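About the Lamont Robotics Club

The Lamont Robotics Club is an after-school program for students in grades 8 through 12. We meet in Room 20 of the technology wing at Lamont, next to the print shop. Students build, program and repair small robots, run experiments with them, and take part in one competition each year. No experience is needed to join, and students who have never written a line of code sit at the same benches as students who have been with us for years.

How the club started

The club grew out of an elective called Applied Machines, taught by Kastriot Radulović. The elective covered gears, motors and simple control circuits, and it ended in June with a project of the student's choice. Several students wanted to keep working on their projects over the summer, and Mr. Radulović opened the room two mornings a week. When school started again they kept coming after the last bell, and the school agreed to list the group as a club.

For the first year the club owned very little. Members worked with the elective's motor kits and a set of hand tools that had to be back in the cabinet by five. The first robot was a wheeled cart that followed a line of black tape down the hall. It still works, although the left wheel has been replaced more than once, and new members usually start by taking it apart.

Panagiotis Dimitriou joined as the second coach after a career in packaging equipment. He had spent many years setting up machines that pick things off one belt and place them on another, and he brought the club its interest in handling objects. Before he came, nearly everything we built had wheels. Today most of our members work on arms and grippers, and the carts are one bench out of four.

What students do

The year is split into 2 terms. In the fall, everyone takes the bench course. It covers safe use of tools, reading a wiring diagram, soldering, basic programming, and moving an arm by hand control before moving it by program. Students keep a paper notebook through the whole course. The coaches read the notebooks every other week and write comments in them, mostly about missing units and drawings without labels.

In the spring, students choose a team. The teams change a little from year to year. At present they are:

Carts – driving, steering and mapping the hallway.
Arms – moving an arm through a planned path and repeating it.
Handling – grasping, lifting and setting down household objects.
Software – logging, file storage, and the programs the other teams share.

Members can switch teams once during the spring. Ninth graders often start with Carts and move over to Handling when a place opens.

The Handling project

Our largest project is called Prosto. It started as one student's question about why an arm could pick up a block every time and a paper cup almost never. The team now has a long list of household objects, and each object has a page in the shared binder with its size, its weight, where it can be held, and what went wrong the first few times.

Prosto uses an arm with a two-finger gripper and a small camera mounted at the wrist. A student guides the arm through a task while the camera records. The recordings are sorted afterward, and the good ones are used to train a program that tries the same task with no one guiding it. Students do all of these jobs in turn. Guiding the arm is the popular one. Sorting takes longer, and the coaches make sure that everyone does a share of it.

A task is written down before anyone touches the arm. The sheet says what objects are used, where they start, where they should end up, and what counts as finished. If two students read the sheet and set up the table differently, the sheet gets rewritten. A normal set is 100 recordings of one task, and the full Prosto collection passed 600 recordings last spring.

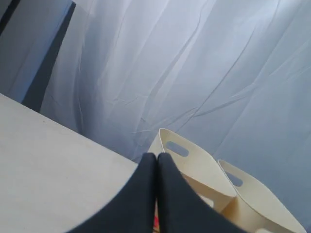

Containers are the current subject for the Handling team, and they have taken up most of the spring schedule. A container has a rim, walls, an inside and sometimes a handle, and each of those is a different place to put a finger. The cream-colored ones, with flared walls and an oval slot below the rim, give the team two choices to write up: pinch the wall at the rim, or go for the slot. With one container standing behind the other, the sheet also has to say which of them the task is about. From the wrist camera the closed fingers take up a large part of the view and hide the lower part of the nearer container, so students learn to plan an approach using the rim and the handle slot. The wrinkled cloth backdrop is pale, and light objects in front of it are on the list of things the team wants to test further – the same task is to be repeated with darker containers and the results compared.

The binder page for containers is now the longest one we have. It has sections on stacking, on carrying something inside, and on turning a container over, which the team has put off until next term.

Results are shared with the whole club on the last Monday of each month. A team shows what it recorded, how often the program finished the task alone, and what it will change. Failed attempts are shown along with the others. Mr. Dimitriou asks each team to bring at least one failure it cannot explain, and the other teams get ten minutes to suggest causes.

Competition

Each spring we enter the Praris Challenge, a one-day event for school teams. There is a driving course in the morning and a sorting task in the afternoon. The sorting task is announced on the day, so teams cannot rehearse it. They bring a working arm and a laptop, and they get a table and a box of objects.

We send two teams of four. Places are decided by the coaches in discussion with the club, and we look at attendance, notebooks and how well the group works under time pressure. Students who do not travel help prepare the spare parts box and run the practice rounds. Our best result so far is second place in sorting. Our driving results have been mixed, mainly on account of a steep ramp that we have not solved yet.

Our room and equipment

Room 20 has four work benches, a soldering corner with an exhaust fan, and a long table at the back for the Handling team. Storage is along the window wall. Small parts are kept in labeled drawers, and larger items go on the open shelves below. The print shop next door lets us use its paper cutter and, when it is quiet, its large-format printer for posters.

The school pays for tools, consumables and the room. Stundlow, a machine shop a few minutes from the school, cuts brackets and mounting plates for us from student drawings. The shop sends drawings back when a dimension is missing, and this has done more for our drafting than any lesson we have given. Older members can apply for a one-week summer placement there.

Robots stay at school. Students may take home a motor kit and a controller board over a weekend if a parent or guardian signs the loan sheet.

Coaches

Kastriot Radulović teaches physics and Applied Machines and is the club's lead coach. He runs the bench course and looks after the Carts and Software teams. Questions about joining, schedules and absences go to him.

Panagiotis Dimitriou coaches Arms and Handling and is in the room on Mondays and Thursdays. He also organizes the trip to the Praris Challenge and keeps the Prosto binder in order.

Former members come back fairly often to help at the benches. Several are studying engineering, one repairs elevators, and one is training to be a nurse and still comes in to teach soldering.

Meeting times

The club meets Mondays, Tuesdays and Thursdays from 3:15 to 5:00. New members come on Mondays and Thursdays during the fall. Tuesdays are open bench time for anyone who has finished the safety section of the bench course. There are no meetings during exam weeks or school breaks. The late bus leaves from the side entrance at 5:10.

We ask members to come to at least one meeting a week. Students in sports or music can arrange a lighter schedule during their season, and many do.

Joining

Students at Lamont can join at the start of either term. Pick up a form from Room 20 or the main office, have it signed, and bring it to your first meeting. The fee is $20 a term and covers the notebook, safety glasses and small parts. If the fee is a problem, speak to Mr. Radulović and it will be waived.

Long hair has to be tied back at the benches, and open-toed shoes are not allowed in the room. Phones can be used for photos and notes.

Visitors

Parents, younger students and teachers from other schools are welcome at our open bench evenings. The next one is on 24 September 2026, starting at 5:30 in Room 20. The Carts team will run the hallway course, and visitors can try guiding an arm by hand at the back table. Please use the side entrance – the main doors are locked after five.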